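Chapter 7

Showing the Robot What to Do

In this chapter
7.1 Two ways to give a demonstration
7.2 Guiding the arm by hand
7.3 Driving the arm from a distance
7.4 What gets recorded
7.5 Judging a demonstration
7.6 Cleaning and trimming the data
Review problems

Before you start: You should be comfortable with joint angles and gripper frames (Chapter 3) and with the idea of a control loop (Chapter 5). The math in Section 7.4 uses nothing beyond what was covered there.

In the first six chapters, every motion the arm made was written down by a person. Someone chose the points, someone chose the speeds, and the arm went from one point to the next. That works well for a part that arrives in the same place every time. It works poorly for a towel.

A towel has no fixed shape. Drop it on a table twice and the corners land in different places. An edge may be doubled under, or a fold may hide the part the gripper needs to pinch. You could try to write a rule for each case, and people have, but the list grows quickly and the rules start to conflict. A person folding the same towel does not seem to consult a list at all. The approach in this chapter is to let the person do the task through the robot, record what happened, and use the recording as the starting point for the robot's own behavior.

Each recording is called a demonstration. A demonstration begins when the operator presses start and ends when the task is finished or given up. In between, the system saves the arm's joint positions, the opening of the gripper, and the view from one or more cameras, all stamped with the time.

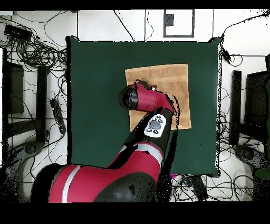 Photo: Beril Ağca / Gilgate Teaching Lab

Cloth is a common first subject for this work. It is cheap, it does not break, and a mistake can be undone by shaking the cloth out and laying it down again. A towel lying flat, with the gripper close to one edge, is about as simple as a cloth task gets, and we will return to it several times. The first step is to take hold of a single edge without pushing the rest of the cloth along the table. Most beginners find that step harder than the fold.

There are two ways to give a demonstration, and the chapter treats them in turn.

In hand guiding, the operator takes hold of the arm and moves it. The motors are set to hold the arm up against gravity but otherwise give way. The operator feels the weight and the contact directly, so the motions tend to be smooth. The drawback is that the operator's hands and sleeves get into the camera views, and they will not be there when the robot works alone.

In remote control, also called teleoperation, the operator stays clear of the arm and moves it through some other device. This may be a joystick, a handheld controller, or a second, smaller arm whose joints are copied by the first. The camera views stay clean. In exchange, the operator loses much of the sense of touch and has to judge contact by eye. Even a short delay between the hand and the arm makes people slow down and overcorrect.

The examples come from a course project run at Flullton by Sherif Helmy. Over one term his students recorded 541 demonstrations of a single towel fold, using both methods. After review, 438 were kept. The remainder were set aside for reasons covered in Section 7.5, most often because the gripper closed on nothing and the operator kept going. We will use the kept set for the worked problems and a few of the rejected ones as practice in spotting trouble.

Key terms
demonstration
hand guiding
teleoperation
leader arm, follower arm
gravity compensation
time stamp
episode

7.1 Two Ways to Give a Demonstration

Suppose you want the arm to pick up the near edge of a towel and carry it to the far edge. Write down, in ordinary sentences, what your own hand does when you perform this fold. Include the height of your fingers above the table, the moment they close, and the path they take on the way over. Keep the page. You will compare it with a recorded trajectory at the end of the section, and the two will probably differ most in the part just before the fingers close.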